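Export and customs desk checklist, with my comments
Clellen warehouse, outbound side

I did the walk-through on 3rd December with Torunn Solheim from the shipping office, and it took most of the morning because the phone kept going. Items are in the order of the form. My comments come after each one, and they run long — sorry, I talk the way I write.

1. Controlled goods list is current and posted at the desk
Result: Pass, with a note
The list on the wall is the right one. The copy in the drawer is not, and it has a coffee ring on it, so I'm fairly sure it's the one people really use. I threw it out. Please print from the shared folder and don't keep your own copy, even if you've highlighted the good bits.

2. Buyer is checked before the order is accepted
Result: Pass
I pulled 23 orders from November and every one had a buyer check with initials on it. Nice work! Two of them were initialed in pencil. Use a pen.

3. End user is named on the form, and is a real end user
Result: Fail
I'm going to be a pain about this one. Seven of those orders had "same as buyer" in the end user box, and for three of them the buyer was a trading company. A trading company doesn't run a pump. Somebody else is going to run that pump, and we need to know who and where. Henrik Kuhlmann told me the customers get annoyed when he asks. I believe him, I used to do his job and I got yelled at in two languages. Ask anyway, and write down what they said.
To fix: go back to the three customers and get a signed end user statement. Nothing else ships to them until we have it.

4. Route makes sense for the destination
Result: Pass, with a note
One Vameck order was going a very long way around to get to a place we normally reach by truck in two days. There was a reason (the customer was combining it with another load) and the reason was in an email, but the email wasn't in the file. I only found out by asking. Put the email in the file.

5. Orders over 3000 are signed by a second person
Result: Fail
The rule is two signatures, from two different people. On one order both were Pascal's. He was on his own that afternoon and the truck was waiting, and I do get it, but the driver can have a sandwich while you call me. My number is on the sheet by the door.
To fix: Pascal Rothe and Torunn to agree on who covers when one of them is out.

6. Counter sales
Result: Not sure yet
We had a long talk about this and didn't finish. Walk-in customers pay by card, pick up a box and leave, and nobody at the counter can really know whether that box is staying in the country. The form says to "refuse in case of doubt" and gives no help at all with what doubt looks like. Torunn's idea is a short card next to the register with the questions to ask, plus the item groups where the answer is always no without paperwork. I like it. Somebody buying one replacement seal for a boiler is fine by me. Somebody buying all the seals we have, in cash, and wanting the labels off, is not fine, and I'd like whoever is on the counter to feel safe saying so.
To fix: I'll draft the card. Send me the awkward ones you remember.

7. Item codes match the goods in the box
Result: Pass
We opened a few boxes at random from the Reinholz shelf. Codes matched, weights matched, and the packing was better than last time.

8. Records are kept and can be found
Result: Pass, with a note
I asked for order 84 and had it in my hand before I'd sat down. The older binders are another story. The ones behind the door have no year on the spine, and I had to open each one to see what it was. Labels, please, big ones.

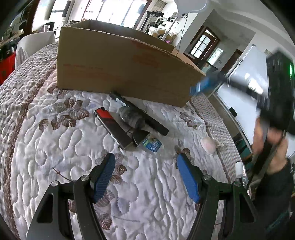
Gunther Engelhardt

9. Staff know who to call
Result: Pass
I asked everyone I met, including the new person in receiving, and they all gave the right name. One gave the right name and the wrong extension, which is now corrected on the phone list.

10. Training
Result: Fail, but an easy one
Nkrumah Korletey has been on the desk since the fall and hasn't had the half-day course yet. The course was booked, then moved, then dropped off the calendar. He's careful and asks good questions — he was the one who stopped the Vovasetti shipment when the address turned out to be a mailbox — but he still needs the certificate on file.
To fix: Torunn books it, and I'll cover the desk that morning.

11. Old stamps and blank signed forms
Result: Pass
No pre-signed forms anywhere. I looked in the drawers too. One old company stamp with the previous address was in the pen cup, and I've taken it with me.

Open items: 3, 5, 6, 10
Copies to: T. Solheim, H. Kuhlmann, P. Rothe
If I got something wrong in here, write it in the margin and send it back to me.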